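4.2 Writing rules that an operator will follow

The first draft of our handling rules ran to 81 clauses. It had been assembled by two of the authors over one October from the maintenance manuals of everyone who would lend us one, and it forbade almost everything, including (clause 37) "unintended contact," a phrase that excited our reviewers and left the operators at Virholm with no idea what to do with their hands. Loukia Raptis, who ran the cell during the pilot, marked each clause with a pencil as it came up in real work. Most of the document came back clean.

We took that as a finding. The rules reported here, which we call the Flirov set after the disassembly line they were first written for, have 63 clauses in the long form and fit on a card in the short one. A clause survived only if an operator could tell, while standing at the cell, whether it was being kept. "Exercise due care near connectors" did not survive. "Do not close on the connector face" did.

Figure 3 shows the work the set covers: removing and refitting parts in used desktop computers with a single arm and a wrist camera.

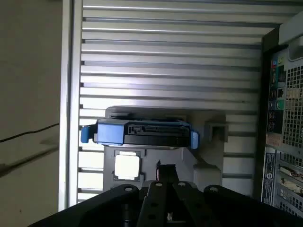
Grasp rules were the section we argued over longest. The position of Kosmas Spanos was that the rules should name forces, and he had a table ready. The position of everybody who had ever held a used computer part was that the table would be obeyed for a week. We settled on naming surfaces. For each class of part the set lists the faces that may be touched and the faces that may not, and says which wins when the two meet at an edge. A drive in a caddy is the easy case, and we recommend it for training: the blue latch at the left end of the caddy in Figure 3(a) sticks out like a handle and may be gripped, while the black connector area along the face of the drive may not. An operator who has learned that one pair can usually guess the rest of the list, which saves reading it. Bare boards are the hard case. There the permitted surface is the edge, and a board edge offers much less of itself than the authors of rules tend to assume.

The second long argument concerned what a part is allowed to rest on between grasps. Our draft said "a suitable surface." Aliki Sotiropoulos asked at the review meeting whether the floor was suitable, and after a silence that does not appear in the minutes the clause was rewritten. It now requires a named rest position, declared before the first grasp, with nothing else in it. Where a task has no such position the operator must create one or decline the task. Declining has its own clause (4.7) and its own box on the form, and we were pleased to see the box used.

Power and stored charge get a short section that we did not try to improve. The machine is unplugged, the cord is visible to the operator, and the wait time in the site's existing electrical procedure applies unchanged. Our one addition is that the check is repeated after any break, lunch included. The Plisix site objected to this as an insult to its staff and then adopted it.
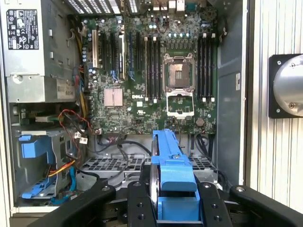
Logging was where the set came closest to collapsing under its own virtue. The draft asked for a written note on every grasp that departed from the planned one. In the pilot this produced 2,651 notes, of which Garba Chukwu read all and would like some of them back out of his head. A typical entry reads, in full, "slightly left." The revised rule asks for a note when a part is regrasped, dropped, or set down anywhere other than its declared rest position. Under that rule the trial at Tzavaras, comparable in length and with the same mix of parts, produced 770. These are still not literature, but a supervisor can get through a shift's worth before coffee, and two of them led to changes in clause 5.2.

Reach into an open case is governed by a single rule with an ugly name, the withdrawal rule: no finger goes in by a path it cannot come out by while holding the part. Operators liked it at once, having all learned it at home on a jar of olives. Cables are the exception. A loose cable can shift across the path while the arm is inside, so clause 6.3 calls for a stop and a fresh look before withdrawal wherever cables run near the part. Makis Sotiropoulos holds that the look should be made from a second fixed camera as well as from the wrist. The remaining authors think the wrist view is enough if the operator takes the time, and the set currently says "should" for the second camera, a word we have otherwise tried to keep out of it. Section 5 returns to the point.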